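Condow Wrist Kit - demo recording add-on for two-finger grippers

Guletti part, stocked by Adham. Page updated 18 August 2023.

Small camera, wrist bracket, recorder box and the software to tie it together. You drive the arm, it logs. Video, joint positions, finger opening, all on one clock. Comes out as one folder per demonstration, ready for training.

Made for close work inside things. PC cases, server trays, control cabinets, anyplace a camera on a stand just sees the back of the arm.

What's in the box

Wrist camera with short cable
Bracket, black, plus 2 spare screws
Recorder box and power supply
Foot pedal (start / stop / throw away)
Printed quick start. The long manual is a download

What people record with it

Mostly computer teardown right now. Memory modules, coin cells, cable plugs, processor sockets. Sockets are the hard one - the retention lever is thin, the metal around it is shiny, and the fingers hide part of the frame right when you want to see it. Tilt the bracket a notch back if you lose the lever behind the fingertips. Lock exposure before the first take, auto exposure hunts on bare metal and heatsink fins.

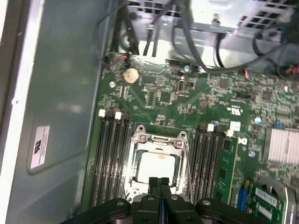
Recording a set

Plan on 40 good demonstrations per task before you bother training. More if the boards differ a lot. Move the case between takes, turn it a little, swap the board when you can. Fourty takes with the case in the same spot will teach it that spot.

Use the pedal. Bad grab, hit throw away, start over. Don't trim it later, you won't. Slow clean recoveries are worth keeping though - tag them "recover" in the task file.

Labels: task name, start state, result. Free text is allowed but keep the spelling the same or the Kubíček exporter splits them into seperate tasks.

Fit

Any two-finger gripper with the Condow flange. Older flange needs the adapter ring, sold seperately. Three-finger not supported.

Known issues

Pedal sometimes not found after sleep. Unplug, replug.
Exporter chokes on spaces in folder names. Fix due September.
Long camera cable drops frames, use the short one.

Ordering

Ships from Adham. Site licence covers 2 recorders, ask for a quote past that. Returns OK if the bracket is unmarked.

Fit questions go to Ľubomír Kollár, put the gripper model in the subject line. Send a photo of the flange too - saves a round of emails.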